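06/08/2019
By Irnon staff

The counter at Skorkance is used for one thing at a time. On the morning of our visit it was fruit. The company fits out small kitchens for schools, day centers and rented apartments, and the woman who runs its equipment room has spent 4 years deciding which boards, plates and trays go into them. She asked to be identified by her job only.

Her first subject was the cutting board. "People buy on thickness," she said. "Thickness matters for warping. It does very little for the surface." The boards she prefers are light in color, with the grain running lengthwise, and she does not discard one for dark marks alone. She draws a thumbnail across the grain at several points. If the nail catches, the board is sanded. If it catches again after sanding, the board goes out.

"A mark is a record of use," she said. "A groove holds juice. I treat those as separate faults."

She oils boards in July, when the kitchens are closed, and again in winter. The oil is food-grade mineral oil, applied to both faces and all the edges, left overnight and wiped off. She has tried a wax blend sold under the name Myung and went back to plain oil. The wax looked better for the first weeks, she said, but it made the surface slick when the fruit was wet.

Handles took up a good part of the conversation. A board can have a cut slot, a routed grip or a metal loop fixed to one end. Each has a cost. The slot weakens the end grain. The routed grip collects crumbs. The loop needs a fastener, and fasteners work free.

"I check the screw every time the board is washed," she said. "Quarter turn with a hand driver. If it takes more than that, I pull the screw and look at the hole." Where the hole has widened she fills it with a glued hardwood plug, waits a day and drills again. She does not accept a longer screw as a repair.

We asked why she keeps loops at all. "They hang. A board that hangs dries on both faces. A board lying flat dries on one, and then it cups."

Plates were a shorter matter. Her standard is a large round plate with a shallow center and a sloping rim. Round fruit on a flat plate moves when the plate is carried, and the rim stops it. She tests rim height with a single tangerine, tilting the plate until the fruit goes over. The steepest of her current plates holds to an angle she described as "more than anybody should be carrying a plate at." She did not give a number.

She prefers pale gray or off-white glazes. Bright white shows cutlery marks within a season, and dark glazes hide dried juice.

The tray is the item most often left out of a kitchen order, in her view wrongly. A tray with a lip gives the washed fruit somewhere to wait, and it catches water that would otherwise run under the board. She specifies a rectangular one. "It parks against the wall. A round tray never parks against anything."

Her layout is fixed. The board goes to the left, the plate to the right and the tray behind them both. Left-handed users get the reverse. She leaves a hand's width between board and plate, enough to set down a knife with the blade facing away. Kitchens supplied through Flotness, a distributor in the same building, ship with a printed card showing this arrangement. She wrote the card and is not satisfied with it. The drawing puts the tray too close to the board.

The same counter is used to teach sorting and table setting to young children, so the equipment room also stocks play food. Her rules for it are stricter than the ones for real fruit. Pieces must be large enough to be safe for the age group, wiped after each session and stored apart from anything edible. She allows real and play pieces out together only when telling them apart is the task.

"Flat slices are the best of the play items," she said. "They stay where they are put. The balls are on the floor in a minute."

The current order list runs to 68 items, and she would like it shorter. A replacement list is planned for 2021. She expects to keep the board, plate and tray unchanged and to drop two sizes of bowl. Asked what she would add, she named a second hand driver.

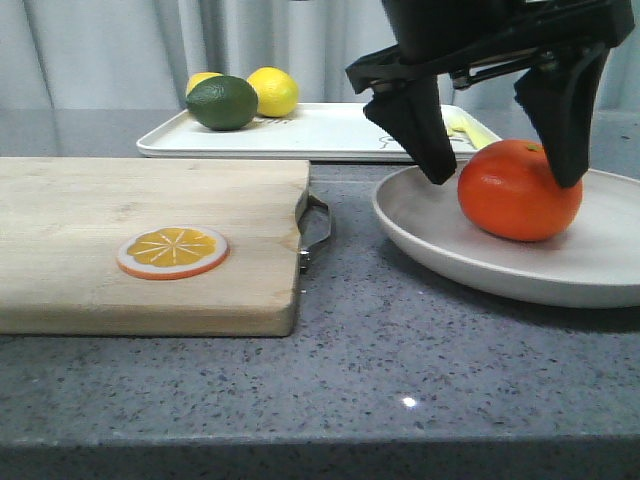

Page 6

Tangerine on the rimmed plate, with an orange slice on the board at left and the white tray behind. The board's metal loop points toward the plate. Boards with the loop fitted are ordered separately from plain boards; the equipment room does not retrofit them.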